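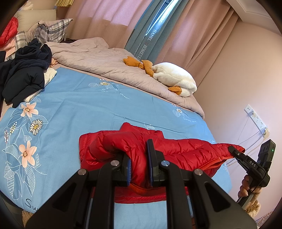 3.2 Household instructions and their use by families

The treatment of scabies in the two districts, Prultari and Zasov, was organized in the same way. Each household received the cream, a printed sheet with instructions and one visit from a community health worker. The medical part of the program was described in the previous section. In this section we consider the second part, which concerns clothing and bed linen, and which in our opinion has received less attention than it deserves.

The printed sheet was prepared by the Dadari health center and was the same in both districts. It asked the family to wash in hot water all the bed linen, towels and underclothes used in the last days before treatment. Things that could not be washed in hot water had to be closed in a plastic bag and kept there for several days. The sheet did not say which things belong to the second group. The authors of the sheet supposed that this would be clear to every family, and our interviews show that it was not clear.

We interviewed one adult in each of 300 households, chosen from the 1000 households which were on the treatment list. The interviews were made at home, in July, by health workers who had not visited the same household before. The questions were open. The interviewer asked the person to tell what was done on the day of treatment, from morning to evening, and only after this asked about separate items. We preferred this order, as in our pilot work a direct question about washing almost always received the answer "yes".

Most of the respondents described the washing of sheets and pillowcases without difficulty. Blankets and outer clothing were a different matter (Figure 2). Many families own only one warm jacket per person, and to put it in a bag for several days means that the person has no jacket. Several mothers told us that they bagged the jackets of the small children and left those of the adults, who must go to work. Others shook the jackets out at the window, or hung them in the sun for an afternoon, and considered this to be sufficient. It should be noted that the interviews took place in summer, while a part of the treatments was done in the cold months, so some details may have been forgotten.

Figure 2. Red quilted jacket on a bed with a light blue printed sheet.

The price of hot water was also mentioned, more frequently in Zasov than in Prultari. In Zasov many houses have no boiler and the water is heated on the stove. For a large family, the washing of all bed linen in one day is then very hard work, and it was usually divided between a few days. In this case the clean sheets of one bed were used together with the unwashed sheets of another. The instructions said nothing about this situation. A respondent in Zasov proposed that the health center should lend a washing machine, and the same idea was repeated in 11 other interviews.

We did not find that the families who followed all the instructions had fewer repeated cases, but our study was not planned to answer this question and the result must be read with caution. Transmission in ordinary scabies is mostly by direct contact of skin with skin, and the role of textiles is considered to be smaller. Nevertheless, the burden of the washing influenced the treatment itself. Some families put off the cream until the day when they could wash everything, and so they were not treated on the same day as their neighbors. For the program this delay is probably more harmful than an unwashed blanket.

After discussion with the health workers, the text of the sheet was changed. The new version begins with the cream, and says that it must not be delayed if the washing is not finished. It names jackets and blankets separately and gives advice for a house without a boiler. The Hegedűs printing office has made it in larger letters, as was requested by older patients. Its use will be studied in the next round of visits.

Contact the editorial office | Copyright 2023, the authors | Back to top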